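About Humetti

Humetti is a small company for order at home. We sell boxes and organizers for the desk, and we teach people how to use them. The second part is for us the more important one. Many customers bought already three or four organizers before they come to us, and their desk looks the same as before.

The company started in May, in one rented room, with two tables and a shelf. At that time we wanted only to sell. But the people who came to take their orders stayed and asked questions: where should I put my keys, what do I do with small bottles, is it wrong to keep pens in a cup? So we began to give short lessons, first without a plan, later with a fixed program. Today the lessons are held under the name Tovonar, and the shop keeps the name Humetti.

What we believe about small things

A desk becomes untidy because of the small things. A book has its place on the shelf and a coat has its hook, but a lipstick, a spare battery or a pair of earrings will lie where the hand left it. For this reason we work mostly with one kind of furniture, the wooden desk organizer with drawers below and open compartments above. It is simple to understand. The tall things stand in the back, the small things go in front, and what you don't want to look at goes in a drawer.

In our lessons we put yellow labels on the organizer, on the back walls and also on the front faces. Some visitors find this too much. We ask them to keep the labels for 33 days at home, and after this time they can take them off, if they still want. Most of them leave at least one.

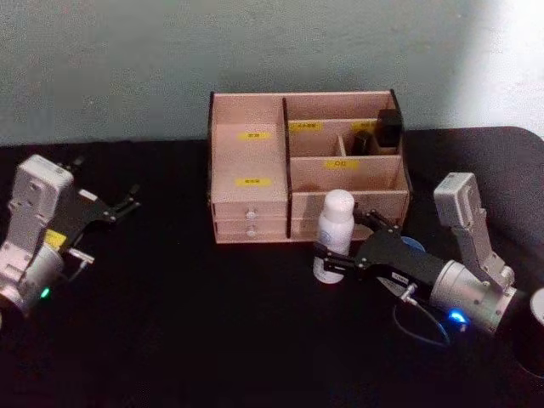

How a lesson goes

A lesson takes 50 minutes and we accept at most 6 persons. Everybody brings a bag with things from their own desk or bathroom shelf. Please do not sort the bag before you come.

First we empty the bag on the table and look at it together. Then each person chooses where the things they use every day will live. These get the open compartments. Only after this we speak about drawers, and here we are a little strict: a drawer has one subject. A drawer for "other things" is not permitted in our room, although we know very well that each of us has one at home.

The last part is the labels. We write short words, one or two, in the language which the person speaks at home. A label must be read fast. If you keep cosmetics on the desk, give them a compartment of their own and write the name on the front, where you see it when you sit. Bottles should stand upright at the back, with the cap closed well, and nothing in front of them which can fall.

The price of a lesson is 40, and the labels are included. The organizer you can buy or not buy, it is your decision. You can also bring your own.

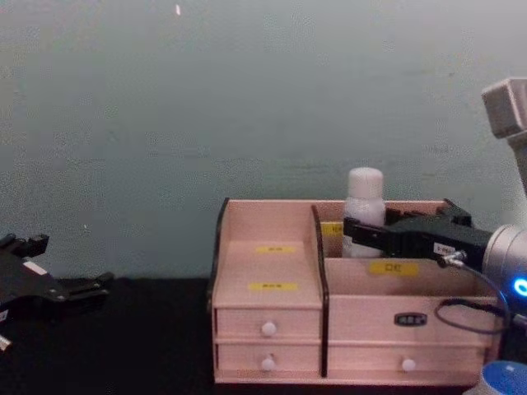
Tumelo Mofokeng wrote to us after the lesson that the drawers were easy and the open part was difficult, because everything in it stays visible, and that the labels "made me put the hand cream back even when I was tired." The same letter asked if we could make a lesson for families, where the children write the labels themselves. We liked this idea and we are preparing it now.

Where to find us

Our room is in the Nkosi building, second floor, the door on the left after the stairs. The elevator is small but it works. If you come to pick up an order, please write to us one day before, so that we have it ready near the door. Orders outside the city are sent with Tidar, well packed in paper. We don't use plastic filling.

For questions about lessons, please use the form on the Contact page and write how many persons will come. We answer in English, and more slowly in other languages.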